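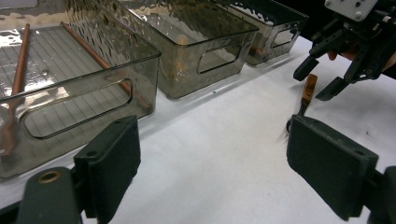 Minutes of the Open Meeting on Digital Privacy, Druvden Residents' Network

Posted January 3, 2025 by the Network secretary
6 comments | 15 shares

1. Opening

The meeting was opened by the chair at the usual time. There were 11 members present, and two guests from the Irton tenants' group. The minutes of the previous meeting were accepted with one correction: the word "optional" was missing in the paragraph on the parking app.

2. The Hemena loyalty card

The chair presented the new terms of the Hemena card, which many of us use for the bus and for the library. From June the card will also record the place of each use, and this record will be kept for up to 15 months. Before, only the amount was kept.

Several members said that the letter with the new terms was difficult to understand. One member had telephoned the help line and received the answer that refusing is possible, but then the discount on the bus is lost. The guests from Irton told us that in their building the same letter came with a different last page. It was agreed to compare both letters.
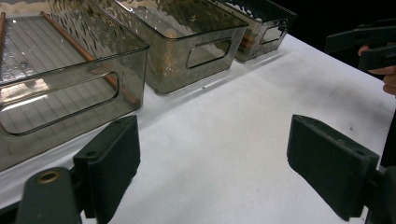

A longer discussion followed on whether the discount should depend on consent. Some members found this normal for a commercial card. Others answered that the bus is a public service, and a person with a small income cannot choose so freely. No vote was taken on this point.

3. Sison door system

The landlord wishes to replace the keys with the Sison app. The members asked the following, and the secretary will send it in writing:
– who can see the times of entry
– how long these times are stored
– what a resident without a smartphone shall do

Six members were in favor of asking also for a normal key as a second possibility, two were against, and the others abstained. The request is therefore added to the letter.

4. Other matters

The evening course on safe passwords will be repeated. The room is already reserved, but the projector must be requested again.

The guests from Irton proposed a common page for questions on privacy. The chair will write to them after the letters are compared.

5. Next meeting

The date will be announced by e-mail. Members who wish to add a point to the agenda are asked to send it to the secretary one week before.

Recent items
Minutes: parking app and number plates
How to ask a company for a copy of your data
Password course: notes for participants
Letter to the landlord, first draft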